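Blue in interiors

Blue is one of the most widely used wall colors in homes. Pale blues are common in bedrooms, while deep shades such as royal blue and navy are more often kept to one wall.

Beige and cream are frequent partners for a strong blue.
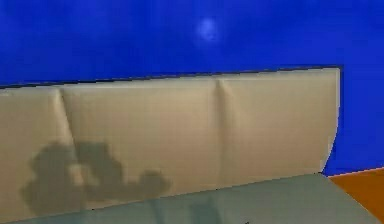
Pigments and paint

Early blue paints were made from ground minerals and were costly. Synthetic blues brought the price down - Prussian blue was the first to be widely sold.

Use with other colors

Orange lies opposite blue on the color wheel, and each makes the other look stronger. White trim and doors are often used to separate the two.
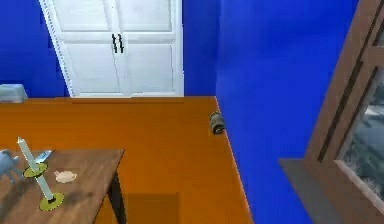 Northern light makes most blues look grayer, and samples are usually checked by day and by lamplight.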